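Flalteo Collection Handbook: Frequently Asked Questions
Maintained by Wing-yan Tu. Last revised 10/03/2021.

These answers cover the Trakari manipulation set. They are for operators, reviewers and teams who train on the data. Questions about licensing go to the Ridgeway office.

What counts as one example?

One example is a single attempt at a single instruction, with all camera streams, joint positions and hand commands on a shared clock. It starts when the operator presses record and ends when the operator marks the attempt as done or failed. The current release holds 3,518 examples. Of these, 259 are marked failed and are kept in a separate folder.

Do you remove the arm from the wrist view?

No. The wrist camera sees a good deal of the forearm and hand, and the policy sees the same thing at run time. Masking is left to the user. If you mask, use the same mask in training and in deployment. 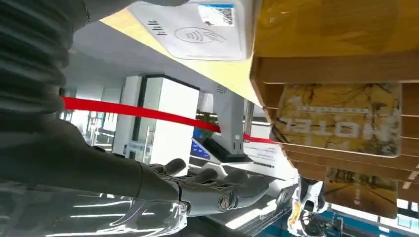 Why is the wrist video tilted?

The camera is fixed to the arm and turns with it. We store the video as recorded. The camera pose for every time step is in the pose file, so a level view can be computed if your model needs one. Note that text on signs and cards may be upside down. Do not apply left-right flips as augmentation unless you also swap the arm labels.

Are reflections and ceiling lights a problem?

They are common in the set and are not grounds for rejection. A reviewer rejects an example for glare only if the fingers cannot be made out for more than 40 consecutive time steps.

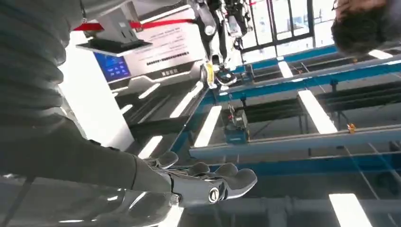 Wrist view with the hand extended. Light strips show near the fingers and along the blue rails.

Can people be in view?

Yes. Staff near the work area must have signed the site consent form. Any face that can be identified is blurred before release. If a person without a form walks through, stop the recording and discard it.

Do you keep stretches where the hand holds nothing?

Yes. Approach and retreat are part of the example. An earlier release, from December, trimmed everything before first contact, and models trained on it at Rumelstead reached poorly. Idle time is different: if no joint moves for 18 seconds, the tool splits the recording and the idle part is dropped.

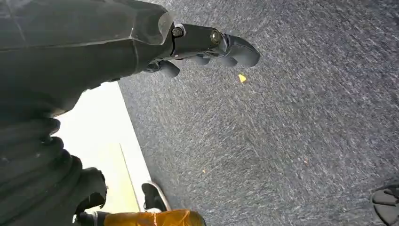 Open gripper over carpet. Nothing is held; label the grasp state as "empty."

How should instructions be worded?

Use one verb and one object, plus a location if there is more than one candidate. "Pick up the packet left of the laptop" is acceptable. "Tidy up" is not. Write the instruction before recording and do not edit it afterward to fit what the arm did.
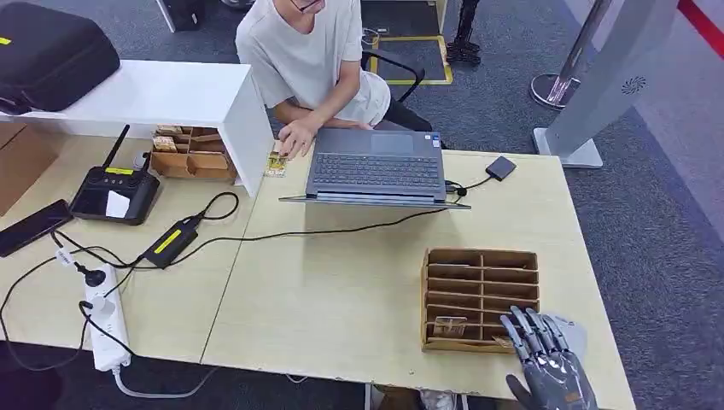 Scene notes are written once per layout and reused until something is moved. List the objects that can be reached first, then fixed furniture, then anything that could snag the hand. On a desk like this one, the cardboard organizer beside the hand gets its own entry with its grid size, three columns by four rows, and the cables looped across the surface go under snag risks. Slots are numbered from the operator's near left corner. Small packaged items are entered by slot number only, and the product name is left blank.

How do I report a bad label?

Send the example number, the time step and the corrected label to the review queue. Corrections go into the next release. Released files are never changed in place.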